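Plakine TC-2 is a non-silicone thermal compound for desktop and small server processors. It is sold by Priltell in single-use packets and in 2 g syringes. The formula replaces TC-1, which remains on sale until stock runs out in March.

## Properties

| Property | Value |
|---|---|
| Base | Synthetic ester |
| Filler | Zinc oxide, aluminum oxide |
| Color | Light gray |
| Electrical behavior | Non-conductive |
| Test duration, heat cycling | 2,000 hours |
| Cycles completed | 3,104 |
| Order number, syringe | 653 |

Heat cycling was carried out by the Yeoh test lab on a fixed copper block under constant clamp pressure. Samples were weighed before and after. Results for TC-1 were taken on an older fixture and should not be compared line by line with the table.

## Surface preparation

Remove all old compound from the processor lid and the cooler base. Dried compound can be softened with a citrus-based cleaner, then wiped off with isopropyl alcohol on a lint-free cloth. Light scuffs on the lid do not affect performance. Deep scratches on the cooler base should be lapped out or the cooler replaced.

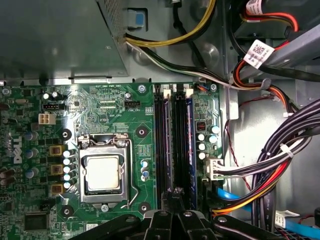
Leave the processor clamped in its socket during cleaning. Apply the alcohol to the cloth and keep it off the board. Allow two minutes for the surface to dry.

## Application

1. Discard the first small bead from a new syringe.
2. Place one bead in the center of the lid. Small lids need less than a full packet.
3. Lower the cooler straight down and do not slide it.
4. Tighten the screws in a cross pattern, a few turns each.

Spreading by hand is not required. If the cooler is lifted after contact, clean both surfaces and start again. The compound has no cure period.

## Storage

Store capped, tip down, at room temperature. Slight oil separation at the tip is normal in syringes kept for long periods. Opened packets cannot be resealed.

## Related items

- Hirka lint-free cloths, small
- Plakine citrus cleaner, pump bottle
- Plakine TC-2 single-use packets, box

Data sheet revised December 23, 2024. Replaces all earlier TC-2 sheets.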